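Soledad Park folds sweaters on the bed, one at a time, and she does not hurry. She has run the winter clothing exchange in Crenshaw for six seasons, and most of what comes in passes through her spare room before it goes out again.

"People bring them in balled up in a bag," she said. "A knit will keep that shape if you let it. So the first thing I do is lay it flat and look at it."

The exchange took in 1,063 garments last winter, and 800 of them were knitwear. Park sorts by weight first and size second. She said labels are not much help on older sweaters, which may have stretched or shrunk, so she measures across the chest and pins a paper tag to the hem.

Her folding method came from her aunt in Zitbridge, who worked in a dry goods store. The sweater goes face up. One sleeve comes across the front on a diagonal, then the other, and the body is folded up from the hem.
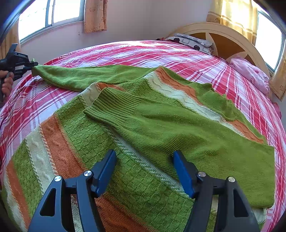

"The sleeves are where people go wrong," Park said. "They fold them straight back and get a lump at the shoulder. Bring it across at a slant and smooth it down with your hand. If it wrinkles, do it over."

Cable knit needs more room than plain, she said, and she never stacks it more than five high. She does not use hangers for any sweater – the shoulders come out in points.

Jalen Rosenthal, who drives the boxes over to Cesitthorpe, would like her to roll everything to save space. Park has tried it.

"He got two more in the box," she said. "Then I had to lay them all out again at the other end."

The exchange is taking adult sizes through the end of January. Park asks that sweaters be clean and that buttons be sewn on tight.

Recent stories
Risberg library extends evening hours
Coat drive passes 100 donors
Yolanda Benavides on mending wool socks
Cesitthorpe hall to reopen after repairs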